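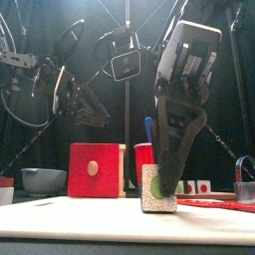
Last modified: 8 October 2026

Search tickets Search Advanced

Print this page | E-mail this page

Drawer policy closes early after retraining on the Kokari set

Status: Resolved, one item open
Component: Maltodier training pipeline, wrist camera stream
Site: Craddock bench
Reported by: Zivorau evaluation group

Problem

The drawer policy trained on the September export of Kokari closes its fingers before they reach the knob. The older checkpoint does not do this on the same bench with the same objects. Training loss for the two runs is nearly identical, and offline action error on the held-out split is slightly better for the new one. The regression shows up only in closed loop.

The cube-touch task uses the same export and looks normal. Contact on the dotted block is within tolerance whether or not the cup and the red box are left on the table.

Steps to reproduce

Load the new checkpoint. Put the box on the table with the red drawer front facing the arm. Start from the standard home pose and run the drawer prompt. The approach is straight, the fingers spread as expected, then they close short of the knob. Slowing the controller to half speed reduces the gap but does not remove it.

Log

Entry 1. Checked gripper calibration. Open and closed limits match the values in the bench config. Swapped the finger pads anyway. No change.

Entry 2. Suspected clutter. Removed everything except the box and repeated the trials. The policy failed in the same way, so the cup and the cutting board are not pulling attention away from the drawer.

Entry 3. Ran the policy with the wrist stream masked and only the fixed view active. It misses to the side more often, but the early close is gone. The fault is in how the wrist stream is used or stored.

Entry 4. Compared wrist images with joint states in the export. In the older export the two line up. In the September export the wrist images trail the joint states by 3 frames. The fixed view has no offset.
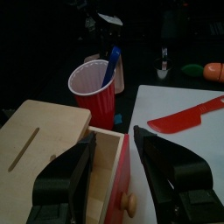 Wrist view: fingers apart, red drawer partly open.

Entry 5. Traced the offset to the export script. The new version stamps wrist images when they are written to disk — the old version used the capture time. The fixed camera goes through a separate writer that was not touched. All 2,000 episodes in the export are affected. The raw recordings still hold the capture times, so nothing has to be collected again.

Entry 6. Rebuilt the export from raw with capture times and retrained with the same seed and schedule. The early close did not appear in any of the evaluation trials. Offline action error went up slightly against the faulty export. We think the shifted images made the held-out split easier to predict, as that split had the same shift.

Why cube-touch was not affected

The touch task has no grasp event. A small lag in the wrist view changes where the arm slows down, but the arm still ends in contact with the block. Offset of this kind should be tested on tasks with a timed close.

Changes made

Export script now fails if any stream lacks a capture time.
Alignment check added to the export report, one line per stream.
Checkpoints trained on the faulty export are marked "do not compare" in Maltodier.

Open item

Wrist exposure in dim parts of the workspace. The area behind the cup is close to black in many episodes, and the detector used for auto-labeling drops objects there. It is not related to the offset. Moved to its own ticket, priority 7.

Print this page | E-mail this page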